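Stollelの大型グレーコンテナ、3か月使ったので書いておく

2022-07-05 文:Danylo Kovalchuk
カテゴリ:収納・作業用品 > 大型ボックス > レビュー

4月に買った。Stollelの一番大きいやつ、グレー、フタなし。送料別で78ユーロ。高い。正直迷った。

先に結論だけ。中が見やすい、掃除が楽、重い。買い足すかと聞かれたら、もう1個は買う。3個目はたぶん置く場所がない。

用途は小物の仮置き。うちはTotcombeの小さい作業場で、返品やらサンプルやら袋入りの細かい物やらがとにかく溜まる。前は段ボールだった。段ボールは底が抜ける。湿気でふにゃふにゃになるし、隅に紙くずが溜まって、透明な袋が一枚まぎれると本当に見つからない。で、ちゃんとした箱を買えとZdislavaに言われ続けて2年。やっと買った。

届いたときの話。梱包は薄い紙一枚とバンド2本。角が一か所、最初から少し擦れてた。交換するほどでもないのでそのまま使用。気になる人は気になると思う。販売店のPrernardに一応メールしたら、翌日に返事が来て「使用上問題ない範囲です」とのこと。まあそうだろうけど。値引きの話はなし。

組み立てなし。置くだけ。ここは良い。説明書は一枚で、ほぼ注意書き。持ち手に指を挟むなとか、上に乗るなとか。乗らないよ。

サイズ感。思ってたより大きい。カタログの写真だと机の上に乗りそうに見えたが、乗せると机が終わる。結局、低い台を一つ空けてそこに置いた。上から覗き込む形になるので、台の高さは先に決めておいたほうがいい。うちは最初に高い台に置いて、底の物が取れなくて一回やり直し。腰の高さより低め、これが正解だった。背の低い人だともっと下げたほうがいいかも。

底の話。ここが一番書きたかった。

グレーの底は、物を入れたときの見え方がかなりいい。赤い物、これは一発。離れてても分かる。問題は透明の包装で、これは白い箱でも黒い箱でも見づらいんだけど、グレーだと袋の縁のくしゃっとしたところが光ってくれるので、そこで気づく。照明の向き次第ではある。真上から強いライトを当てると袋全体がギラギラして、今度は中身が読めない。斜めから弱めに当てるのがおすすめ。

傷。つく。すぐつく。最初の一週間で細かい擦り傷だらけになって、ちょっと悲しかった。ただ、傷が増えてくると逆に目立たなくなるとうか、全体がそういう色になる。今はもう気にしてない。きれいに使いたい人は薄いマットを敷くといい。私は一回敷いて、すぐやめた。マットの下に小物がもぐる。 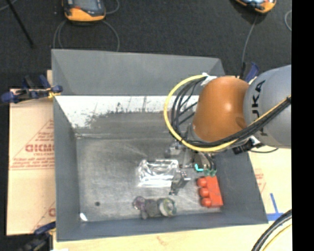
あと入れすぎ問題。大きい箱を買うと人は詰める。私も詰めた。山になると下の物が出てこないので、段ボール時代と何も変わらない。いまは底が見える量だけ、と決めてる。少なめに広げておくと、取るのが早い。袋物は重ねない。重ねると滑って、手前の壁のほうに全部寄ってくる。

壁ぎわは取りにくい。これは箱の宿命。平たい物が壁にぴったりついてると、指が入らなくて爪でカリカリやることになる。対策として、入れるときに壁から少し離して置く。それだけ。でも忙しいとそれができない。投げ入れる。寄る。カリカリ。

前に使ってたSlaninaの折りたたみ箱とも比べておく。

Slaninaのほうは軽い。たためる。安い。車に積むならあっち。ただ壁がたわむので、物を詰めると横に膨らんで、隣の箱とケンカする。たたむ部分の溝に細かいゴミが入るのも嫌だった。据え置きならStollel。持ち運ぶならSlanina。両方持ってる人もいると思う、うちがそう。

掃除。濡らした布で拭いて終わり。週に一回もやってない。粘着テープの跡だけは残りやすくて、アルコールでこすると取れるが、こすったところが少しつやっとする。見た目だけの話。

重さ。女性一人だときついと書いてるレビューを見たけど、男でもきつい。空でもきつい。中身が入ってたら二人で運ぶこと。Zdislavaと二人で一回動かして、二人とも翌日背中が痛かった。キャスター付きの台を別に買うか、最初から動かさない前提で。私は動かさないほうを選んだ。

持ち手はちょっと浅い。手袋をしてると引っかかりが足りない。次のモデルで直してほしい点、第一位。

第二位、フタ。別売りでいいから出してほしい。夜のあいだにほこりが入る。今は古いシーツをかけてる。見た目が悪い。でも効く。

匂いは最初の数日だけ少しあった。窓を開けておいたら消えた。

耐久性はまだ何とも。3か月で割れとか歪みはなし。6か月使ったらまた追記するつもり(忘れてたらすみません)。Zdislavaは冬の寒さで割れないか心配してる。うちの作業場は冬ほんとに寒いので、そこは私も見ておきたい。

細かいことをもう少し。積み重ねは一応できるらしい。二つ持ってないので試してない。水抜きの穴はなし、なので外に置くなら注意、雨が溜まる。ラベルを貼る場所が外側にない。表面が少しざらついていて、紙のラベルは三日で端からはがれてきた。布テープに油性ペンで書いたら今のところ残ってる。見た目はあれだけど。

気に入った点
・底の物が見つけやすい。赤とか派手な色は特に
・拭くだけ
・たわまない

いまいちな点
・重い
・持ち手が浅い
・フタなし、別売りもなし
・ラベルがはがれる
・送料

評価は星4つ。送料込みなら3.5。Prernardのサイトだと在庫が出たり消えたりしてるので、ほしい人はメール通知を入れておくといいです。私のときは登録して四日で来た。色はグレーのほかに青もあったけど、青を使ってる人がいたら透明な袋の見え方を教えてほすい。コメント欄にどうぞ。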